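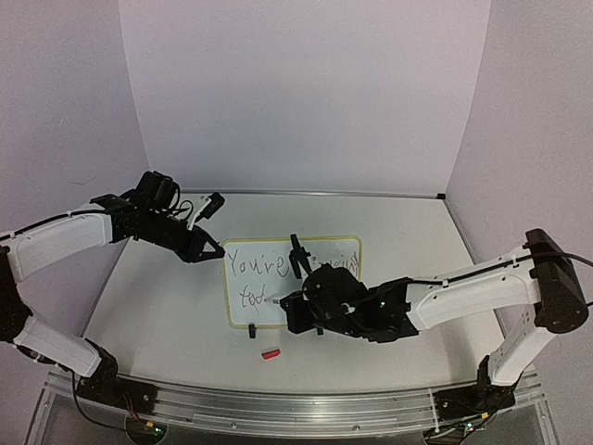

2 min read

Call for participants: gripper and controller comparison, two-arm bench
Posted May 5, 2023

Drisell is looking for people to operate, score and argue with a pair of tabletop arms. We have been sent two gripper sets, one from Grellon and one from Tomaszewski, and a Prokach controller that is supposed to make either of them behave. All three came with brochures. We have read the brochures and would now like some evidence.

The benchmark is handwriting. An arm holds a whiteboard marker and writes short words on a small board, while the other arm works at the board's edge. We picked it for the simple reason that bad writing is hard to hide. A pick-and-place demo can look splendid on video and fall over the minute someone moves the block. A wobbly "Y" stays on the board for everybody to see.

You would do two kinds of work. Operators run the arms through a set list of words, swapping grippers partway through the session. Scorers read the results without knowing which hardware produced them and rate each word for legibility. We have 366 trials planned before the end of September and would sooner finish them with tired, honest scorers than with keen ones.

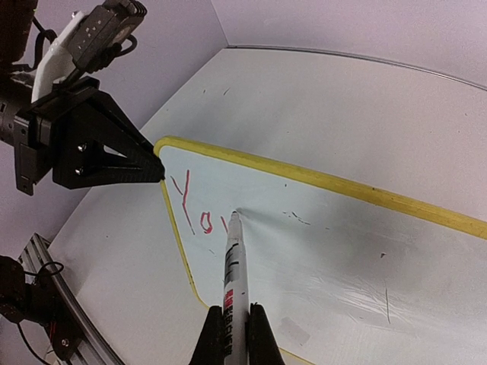 We are also comparing camera placement. The supplier's view is that a wrist camera makes a fixed one redundant. Maybe so. Operators will work with the wrist view only, the fixed view only, and then both, and we'll see whether the claim survives a Friday arvo.

Who should apply

No robotics degree needed. Steady hands help, and so does patience with software that freezes. If you have used a teleoperation rig before, tell us which one and what annoyed you about it. We are particularly keen on left-handers, as the last round had none and we don't trust the averages. You need to be 18 or over. Anyone employed by a gripper manufacturer is out, sorry.

Pay and hours

Sessions run for 133 minutes including a break. You'll be paid $100 per session, plus up to $100 in travel if you're coming from out of town. Keep your receipts. Hazel Delacroix organises the roster and will not chase you twice.

To apply, send a paragraph on your background to Sowmya Venkataraman, quoting reference 2951. Please leave out the word "passionate".

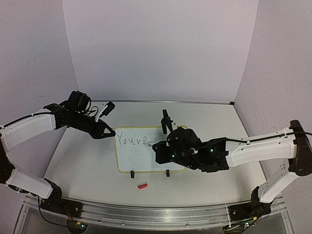 Will the results be published if the new grippers turn out no better than the old ones?

All scores go into the report whichever way they fall, and the suppliers don't get to see it before participants do.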